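How to Wash Dishes by Hand Without Dreading It

I grew up in a house with no dishwasher, and then I moved into an apartment with no dishwasher, and now I live in a house on Velwood Street where the dishwasher quit in March and hasn't been replaced. So I have washed a lot of dishes! Friends who come over for supper sometimes ask how I get through the pile so fast, and after explaining it across the counter for the umpteenth time I thought I'd better write it down.

What you'll need

A sink with a stopper, or a dishpan if your sink is big or stained or you just don't care to fill it. Dish soap. Something soft for washing (I like a cotton dishcloth, my husband is a sponge man) and something rougher for the stuck bits. A rack or a folded bath towel to drain things on. Two clean dish towels, because the first one will be soaked before you get to the pots.

Rubber gloves are up to you. I went years without them and then one winter my knuckles cracked so badly that I gave in. Buy a size larger than you think, so you can get them off again when the phone rings.

Step 1. Scrape and stack

Get everything off the table and over to the counter on one side of the sink. Scrape the food into the trash or the compost with a rubber spatula. Then stack by kind: glasses together, plates together, silverware standing up in a mug or a jar of warm soapy water. The greasy things go at the far end, as far from the glasses as you can manage.

I know this feels like extra work when you're tired. It takes me less time than the weather report, and the rest of the job goes along so much easier that I'd never skip it now.

Step 2. Start the soakers

Anything with food baked or dried on it gets filled with water right away, before you wash a single cup. For eggs, oatmeal, and anything with flour or cheese, use cool water, as hot water will cook it on even harder. For grease and sugar, use hot. A squirt of soap in each and leave them be.

If a pan is really burned, put an inch of water in it with a couple of spoonfuls of baking soda and simmer it on the stove for ten minutes while you do the rest. Let it cool before you handle it. My old neighbor Nuanchan Saithong taught me that one after I scorched a whole pot of rice pudding, and I have saved many a pan with it since (including one of hers).

Step 3. Fill the sink

Run the water as hot as your hands can comfortably stand, and add the soap while it's running. A teaspoon or two is plenty for a full sink. People use far too much, and then they spend twice as long rinsing it off. If you have a double sink, fill the second side with plain hot water. If you have a single one, set a large bowl next to it.

Step 4. Wash in the right order

Glasses first, while the water is clean. Then silverware, then cups and plates, then serving bowls, and last of all the pots and pans. Change the water whenever the suds are gone or you can't see the bottom. At our house that's usually once, just before the pots. After lasagna it's twice.

Please don't drop sharp knives into the suds where you can't see them. Lay them behind the faucet and wash them one at a time, with the blade facing away from you, and put them straight onto the towel.

Hold plates under the water while you wipe them, front and back. Everybody forgets the back, and then it gets stacked on the clean front of the next one and you've undone yourself.

Step 5. Rinse and drain

Dip each piece in the rinse water or pass it quickly under the tap. Glasses go upside down and a little tilted, so air can get in. Lean the plates so they aren't touching. If things are left to drain with room between them, half of them will be dry before you pick up the towel.

Step 6. Come back to the soakers

By now most of what was stuck will wipe off. For what doesn't, pick your scrubber to suit the pan. Nylon mesh is fine for most everyday cookware. Nonstick coatings want a soft sponge and some patience, and steel wool should be kept away from them altogether. Plain stainless steel can take a good scrubbing, though it's kinder to go with the grain if you can see one.

Cast iron is its own subject and people get very worked up over it. I wash mine quickly with hot water and a little soap, dry it on a warm burner, and rub in a few drops of oil. It was my grandmother's pan and it's still going strong.

Wooden spoons and cutting boards shouldn't sit in water at all. Wash them, rinse them, and stand them on edge to dry.

Step 7. Clean up after yourself

Drain the sink, pick out whatever's in the strainer, and wipe down the basin and the faucet. Then rinse your cloth or sponge and wring it hard. A damp sponge left in a puddle will smell by morning. I put my cloths in with the towels every couple of days and swap the sponge when it starts to look sad.

A few common questions

My glasses come out cloudy. What am I doing wrong? Probably nothing, it's most likely hard water. Add a splash of white vinegar to the rinse water and dry the glasses with a lint-free towel while they're still warm.

Can I leave it all until morning? You can, and I have. Do the scraping and the soaking the night before, at least, and you'll be much happier with yourself over coffee.

How do I get the kids to help? Shayne Tuhiwai, who has four of them, lets the youngest wash plastic cups in a dishpan on the floor with a beach towel underneath. The older ones dry, and whoever dries picks the music.
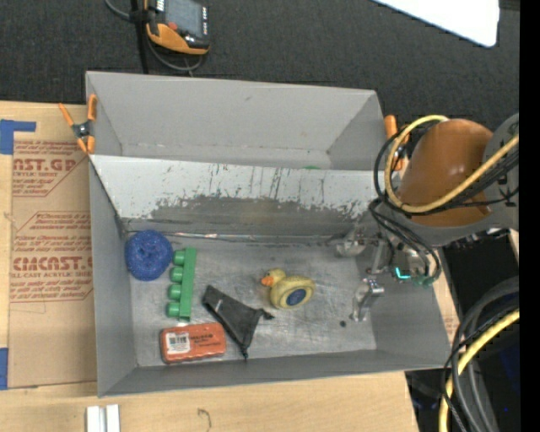

We tried the music rule at our house too, and I'll admit we had to put a limit on how many times one song could be played in an evening. But the towels got used, and I had company at the sink, and that was worth a good deal to me. If your kids are small, start them on spoons and work up to plates.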